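Hilbridge Robotics Club – Project Report, Group 2
Flower arranging with two arms

Group: Ineke Dierckx, Demyd Sirko, Jonas Frei
Supervisor: Urs Aebischer

What we wanted to do

Pick cut flowers up off a table and stand them in a vase, using both arms. One arm to lift the stem, the other to help near the neck. We picked flowers because last year's group did blocks and then cups, and Urs said blocks again would be marked hard. Also flowers are awkward. They bend, no two the same, and the stem rolls when you touch it.

Original plan was three vases and a full bunch. We cut that down to one vase and single stems by the second week. Should have done it sooner.

Setup

Two arms facing each other over a green table top, leader arms on the other bench for whoever is driving. Fixed camera low on the table plus one on each wrist. All the demos were driven by hand and then used for training. Software is the club's own (Datgate), which Meinrad Eder wrote most of before he left, so anything that broke we had to read his comments and guess.

Fingers are the long tapered ones. We tried the short ones first – too fat, they knocked the flower over before they got hold of it.

Recording the demos

We got 862 demos in the end. Demyd and Jonas drove, Ineke reset the table and kept the log. Reset is the slow bit: take the stem out, put it down somewhere new, check nothing has shifted, go again. Sessions were 30 minutes and then swap, because after that the driving gets sloppy and you can see it in the data.

Rules we agreed for a good demo: one smooth lift, no dragging, stem goes in cut end first, arms back to start. If the vase moved the demo was thrown out. We were too soft on this in the first week and had to go back through the lot on a Monday evening, which was not fun.
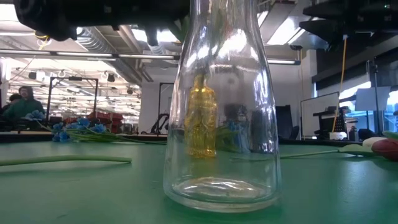

Clear glass was the biggest headache. The model could not find the rim of the neck reliably, it kept going for the reflections from the ceiling lights. Things standing behind the vase show through it bent out of shape as well. We tried turning off the row of lights nearest the table and it helped a bit, but then the wrist cameras got grainy. In the end we left the lights on and just moved the vase between demos so it would see the glare in differnt places.

Second problem was stem length. Long stems swing when you lift them from the flower end. Gripping lower down is better but then there's not much left to push in, so the arm has to let go and regrip. The regrip never really worked on its own. Tulips were worst, heavy head and it tips over.

Tests

Each test was one stem, vase already in position, no help from us. In the last round we ran 30 tests and 9 ended with the flower standing in the vase. The main ways it failed:

Missed the neck, stem slid down the outside of the glass
Dropped the stem on the regrip
Both arms went for the neck at once and stopped

The last one is our fault, we had hardly any demos where one arm waits for the other.

What we'd change

Start with an opaque vase, get that going, then go to glass. Write the reset positions down properly from day one and not on the back of somebodys hand. More demos of the handover and fewer easy ones. Also book the bench for longer, the Horkdale group needed it after us every week and we lost time packing up.

We'd like to try a wider neck next term to see how much of the failure is aiming and how much is grip. Demyd has started on a small script that flags demos where the vase moves, so the checking doesn't have to be done by eye. It's in the group folder, not finished yet.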